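Covering a work table with white panels: how to deal with the joins?

Posted in Workshop and Home Office

Themba Chauke

I have a long work table in the spare room that I use for sorting, small repairs and restringing rackets. The top underneath is old and uneven in color, so I want to cover it with matte white sheet material. The sheets I can get locally are too narrow to cover it in one piece, which means at least one join running across the top and probably 2.

My concerns are these. Small parts (grommets, screws, string offcuts) will collect in the joins. Balls and other round items may catch or change direction at a join, and I do use the table for sorting used tennis balls, so a level surface matters. I also don't want to glue anything permanently, as the table may have to go back to its owner.

The table is 52 inches long. I have a straightedge, a utility knife, double-sided tape and a sanding block. I would prefer to avoid power tools. Any advice on layout, gap width and fixing would be appreciated.

Liam Egan

I covered a similar top two years ago and have relaid it once, so the following comes from the second attempt.

Start with the base. Put the straightedge on the bare tabletop in several directions and mark any high spots in pencil. A thin sheet follows whatever is under it. If one side of the join sits on a high spot, you will have a step there regardless of how well the edges are cut. Sand the high spots down if the owner agrees. Otherwise lay a sheet of dense card underneath the whole surface to even it out.

Cut the mating edges as a pair. Overlap the two sheets by an inch, clamp the straightedge over the overlap, and cut through both layers in several light passes. Any small wander in the knife is then repeated on both edges and they will still fit together. Keep the blade vertical. Change it before this cut even if it seems sharp.

For fixing, use removable double-sided tape. Run one strip under each side of the join, set back a quarter inch from the edge so no adhesive is exposed, and another strip around the perimeter. The middle of each sheet can be left without tape. Press down from the join outward. 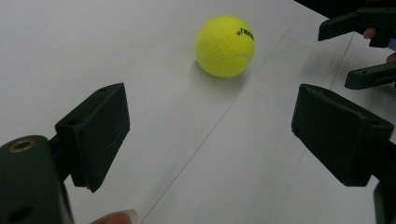
How wide should the gap be between two sheets?

For most plastic sheet, leave a gap the thickness of a business card. Plastic expands as the room warms up, and edges butted tightly in winter can lift into a ridge by summer. Use the card as a spacer at both ends and in the middle, press the sheets down, then pull the card out.

On white material the join shows as a thin dark line whatever you do. If that bothers you, put a strip of white paper tape under the gap before laying the sheets. It lightens the line but does not remove it. I stopped doing this on my own table because the paper picked up dust and turned gray.

For round items, a step matters more than a gap. A tennis ball is large and soft enough to cross a card-width gap with no trouble, but a slight step can turn it if it is rolling slowly. Run a fingertip across the join in both directions. If you feel an edge, shim the low side with a layer of tape and check again.

Small parts are a separate problem. Screws will stay on top, but string dust and felt fibers will get into the gap. A soft brush worked along the line clears it.

Correia

Why not use one big sheet? I ordered one from Gredovmont cut to size and had no joins at all. Delivery took a while and it would not go up my stairs flat, so check that first.

Ikis

Agree with most of what Liam wrote. A few additions.

Do the overlap cut on a scrap board and not on the table itself, particularly if it has to be returned. A knife going through two layers usually goes into the third.

Think about where the joins fall. Mine runs square across the table, exactly where I rest my left wrist, and I notice it every evening. Sit down first, mark your working area in pencil, and keep the joins outside it. They do not have to be square to the table if a different angle keeps them clear, but you will waste more material.

Matte white marks easily. Tennis ball felt does little harm when it is clean, but clay court balls leave an orange smear. Damp cloth and dish soap, then dry it. Don't flood the joins with water, as it gets under the sheet and weakens the tape. Melamine sponges take marks off but leave a shiny patch.

Removable tape holds for up to 40 weeks in my experience before the corners start to lift, less in direct sun. Replace the perimeter strips first.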